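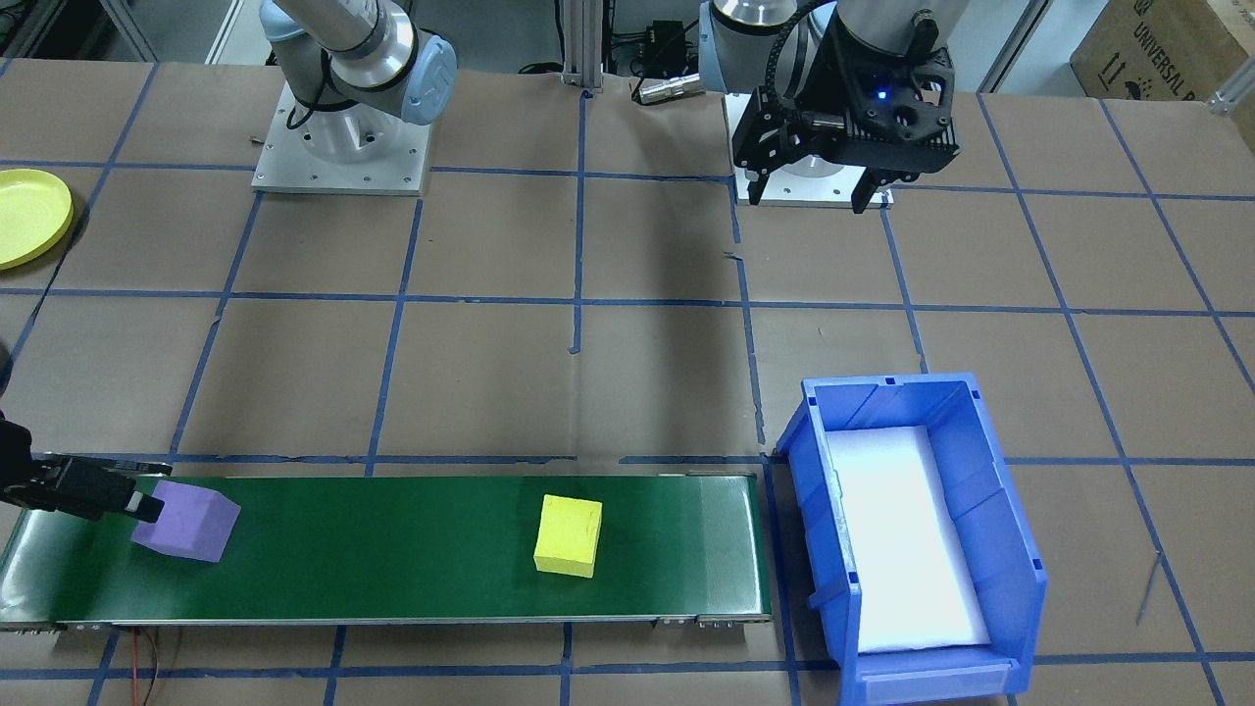

Progress report to the Kostotden Small Projects Fund
Project: Tamihana tabletop sorting line
Prepared by Krum Obradović, Gradon Workshop
Thursday, March 12, 2026

Hi all,

Thanks for being patient with me on this one! I know the report was due before the holidays and you were kind enough to let it slide while we moved rooms. We're in the new space now, the table is set up, and I've finally got something to tell you about besides boxes and extension cords.

Quick reminder of what you paid for. The grant was $3,960, and the idea was to build a small sorting line that fits on one table, so that we can try out ways of getting light goods off a belt and into a bin without banging them up. Zerkel, the soap people down the road, are our test case. They lose more bars to dented corners than they'd like, and their packing room is too busy for us to go in and fiddle with things.

Where we are

The belt is in. It's the short green one with the metal frame that I put in the budget, and it does what we need. The surface looks a bit worn near one end, but I don't think that matters for what we're doing, and I'd sooner keep the money for padding.

The blue plastic bin sits right beside the end of the belt. I went back and forth on this for ages (my first drawing had a ramp between the two, and I was very fond of that ramp), but a ramp gives a bar of soap time to pick up speed, so out it went. The bin has an open lip at the front and good thick ribbed walls, and we've lined it with white foam.

We also marked the whole table off in blue painter's tape. It's a plain grid, and it has saved us so many arguments! Before that, if somebody bumped the bin while cleaning up, we'd spend half the next morning trying to remember where it had been. Now we look at the tape. A few of the strips are getting ragged and I'll redo them before the next round.

For goods we're still using foam cubes, mostly the purple and yellow ones. They're cheap, they don't leave flakes on everything, and the colors make it easy to talk about which one went where. Real soap comes later.

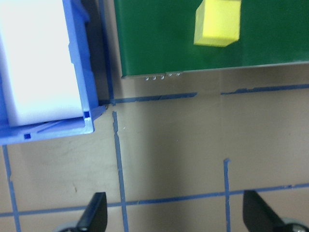

The blue bin with its white foam, and a yellow cube waiting next door on the green.

How the first runs went

We did 200 runs with the cubes, 100 with a thin liner in the bin and 100 with a thicker one. The thicker foam was better at stopping a cube from hopping back up, which I expected. What I didn't expect was how much room it takes. Once a big block is in there, there isn't much bin left, and Zerkel will want to fill theirs a good deal deeper than that. So I need to find something in between, and I've asked our foam supplier for offcuts in a couple of other thicknesses.

Placement on the belt mattered more than I'd figured, too. A cube sitting a little crooked goes in differently from one that's square to the edge. We've started writing down the angle for every run, which is slow going, but I think it'll be the most useful part of the notes by the end.

Money

Most of the equipment money is spent: belt, bin, table covering, foam and tape. What's left is set aside for more liners and for the soap itself. I don't expect to ask for more. I would like to move a little from the travel line to materials, as Zerkel is close enough to walk to, and I'll send the form over separately.

What's next

There are 2 things I want done by the end of May. One is picking the liner. The other is a full day of runs with real bars, with someone from Zerkel here to tell us which dents they'd throw out and which they'd let go.

You're very welcome to come by and watch. Give me a day's notice so I can clear you a chair, and park around back, the front lot fills up early.

All the best,
Krum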